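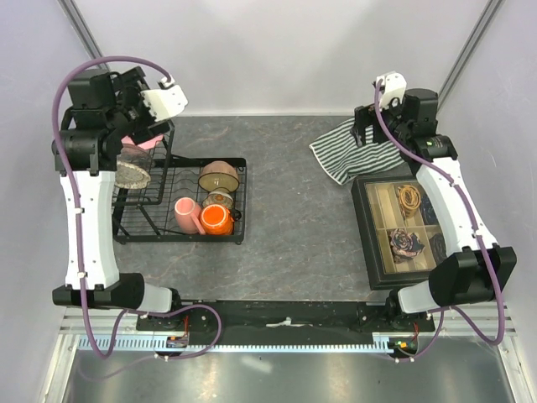
slowboots replied: I'd go clockwise, starting in Pindeo, and I'd do it in late October no matter what the guidebook says about May. The sinkholes hold mist until ten or so in the morning and then it all lifts at once. I've walked it both ways and clockwise wins easily.

Forums > Hiking and Trekking > Karst and Canyon Country > Gellever Plateau loop, which direction?

Gellever Plateau loop, which direction?

marmalade_hat
Hi all! I finally have nine days off in a row and I want to spend most of them on the Gellever Plateau. I've been staring at the map for months. The loop goes Pindeo, up the gorge, across the plateau past the big sinkholes, down to Pesamance and back along the river, and I can't decide which way around to walk it. I'm in decent shape, no climbing experience, happy with long days, a little nervous about ladders. I'll be carrying a tent but would love a bed at least once. Also, is there water on top? The map shows a lot of blue dots and I don't know whether to believe any of them.

slowboots
(Adding to what I said up top, now that I've had dinner.) Don't trust the blue dots. Limestone drinks everything. Most of those are ponds that the herders dug for their animals, and by fall they're green soup. Fill up at the spring where the gorge path comes out at the rim, and carry enough for the full day from there. It's worth the weight, the plateau is one of the best places I've ever slept!

tin_whistle_trail
Counterclockwise here, and I'll defend it. If you go clockwise you climb the gorge on day one with a full food bag, and the gorge is steep. Going the other way you follow the river from Pindeo to Pesamance, flat and shady, thirteen miles of easy walking to get your legs working, and then you go up the Pesamance side where the grade is gentler. You come down the gorge at the end with an empty pack. My knees are fine and I'm older than dirt.

slowboots
And then you do the gorge ladders facing out, at the end of the trip, tired. No thank you.

tin_whistle_trail
You turn around and face in. It's a ladder.

marmalade_hat
How long are these ladders??

slowboots
Not long. There's a fixed one at the chockstone and a shorter one above it, with a cable to hold between them. Both are bolted well. Going up, you barely notice, because your nose is pointed at ferns the whole time. There's a damp smell in there like a cellar full of apples, and the walls get so close you can touch both sides. I love that gorge. I'd hate for someone to meet it for the first time with their back to it.

pebble_in_shoe
Popping in to say that the ladders were fine for me and I do not like ladders at all. The wind on top was the part that got me. Bring more tent stakes than you think, and note that you can't get most of them into the ground. You'll be tying to rocks.

quietcontour
I did the loop in June and kept notes, so here's a long one. I went clockwise, for what it's worth, but I don't think either of you is wrong. Six days total, and I could have used seven.

Getting there

The bus from the coast covers 97 miles and takes most of a day, with a long stop at a crossroads where everyone gets out to buy flatbread stuffed with greens. Get one. Get two, you'll want the second on the trail. The bus lets you off by the old bridge in Pindeo, which has 1712 carved over the middle arch and a big dent in the parapet that kids use as a seat. The grocery is across the square. It had pasta, canned fish, good hard cheese, chocolate, and no stove gas whatsoever, so sort your gas out before you leave the coast.

The gorge

I left at six and had it to myself until the second ladder. The light doesn't reach the bottom until nearly noon, so it's cool even in summer. The path crosses the stream over and over and I gave up on dry feet early. I'd wear trail shoes that drain. Above the ladders it opens up into a sort of bowl with box trees growing out of the walls, and then there's a long zigzag up scree to the rim. The scree was the hardest hour of the whole trip for me. The spring is just to the right of the path when you top out, with a hollowed log under it. Best water I've had in years, so cold it hurt.

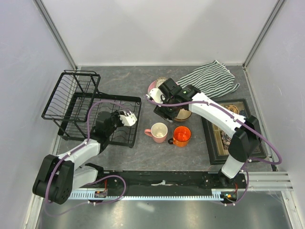
The sinkhole country

OK, this is what you're going for! The plateau is all ridges of pale bare rock with grooves worn down them, and between the ridges are the hollows. Some are gentle dips full of grass and thistles. Some are shafts. The biggest one near the trail is about 200 feet deep and has a little beech wood growing at the bottom, so you stand on the edge looking down onto the tops of trees, with choughs wheeling around below you. I sat there for an entire afternoon and wrecked my schedule.

Navigation takes attention. There are cairns, but the rock all looks the same and in mist you'd have trouble seeing from one to the next. I kept a compass bearing going and checked it at every rise. If the cloud is down in the morning, make coffee and wait.

The Hubáček hut

Here's your bed. It's a stone hut on the far side, a short walk down off the edge toward Pesamance, with bunks, blankets, and a stove. You can't reserve. In June there was room, and the dinner was bean soup and then more bean soup, and I was so happy I could have cried. Cash only. They sell bread in the morning if you ask the night before.

Pesamance and the river

The descent is long and pretty, through hay meadows and then chestnuts. Pesamance has a bakery, a pharmacy and a campground with hot showers. The river walk back to Pindeo is lovely for the first half, with deep green pools you can swim in. The second half runs close to the road in places. I'd still walk it, but there's a bus if you're done.

marmalade_hat
This is fantastic, thank you so much! I'm now planning on seven days and eating two flatbreads. Is the beech wood sinkhole something you can climb down into?

quietcontour
No, not without ropes and people who know what they're doing. There's a smaller hollow a half hour farther on with a herders' path down into it, and that one is a great lunch spot. Out of the wind, cool at the bottom, lots of ferns.

pebble_in_shoe
I camped in that smaller hollow and wouldn't do it again. Cold air pools down there. I woke up with frost inside the tent in September while my friends up on the ridge were perfectly comfortable. Eat lunch there, sleep higher.

tin_whistle_trail
Good post, quietcontour, but I notice you called the scree the hardest hour of the trip and you did it on day one with all your food. I rest my case!

quietcontour
Ha. Fair. But I also got the spring at the top of it. If you come up from Pesamance, your last sure water is the hut, and then it's a whole dry crossing before you get to that log.

slowboots
Which is what I've been trying to say.

tin_whistle_trail
You fill up at the hut after a night in a bunk and a bowl of soup. It's the same crossing in either direction. The water weighs the same too.

lowcloud
I think the month matters more than the direction. I'm going to disagree with October, at least for a first visit with a tent. Days are short, the hut may already be shut for the season, and the first snow can come early up there. When I went in October the door was locked and I slept in the woodshed. June is greener, the flowers in the grooves are unbelievable (little pinks growing out of solid rock!), and you have light until after nine at night.

slowboots
June has thunderstorms every afternoon, and there's nowhere to hide on the plateau. But you're right about the hut, I should have mentioned that. In October I carry everything and treat the hut as a bonus.

lowcloud
True about the storms. Start early, and be low or be in the hut by three. Early September might be the compromise everyone can live with.

marmalade_hat
My days off are movable, so September is possible. I'm leaning toward clockwise because of the ladders and the spring. Sorry, tin_whistle_trail. Last question, I hope: is one map enough, or do I need the sheet to the east as well?

tin_whistle_trail
No hard feelings, you'll have a wonderful time going the wrong way. The Pesamance sheet covers everything except the first mile or two out of Pindeo, and you can't get lost there with the river next to you. Buy the paper one. Your phone will run down fast if you have it out for every cairn.

pebble_in_shoe
Seconding paper. And take a long piece of thin cord for those rocks I mentioned. I was tying my tent down with a shoelace by the third night.

marmalade_hat
Cord is on the list. I'll come back and post notes when I'm home!

Related threads
Swimming spots between Pesamance and Pindeo
Trail shoes or boots on sharp limestone?
Finding stove gas before the Gellever bus
Hubáček hut: opening months and bunk space
Easy day walks from Pindeo with kids

Contact us | Forum rules | Back to top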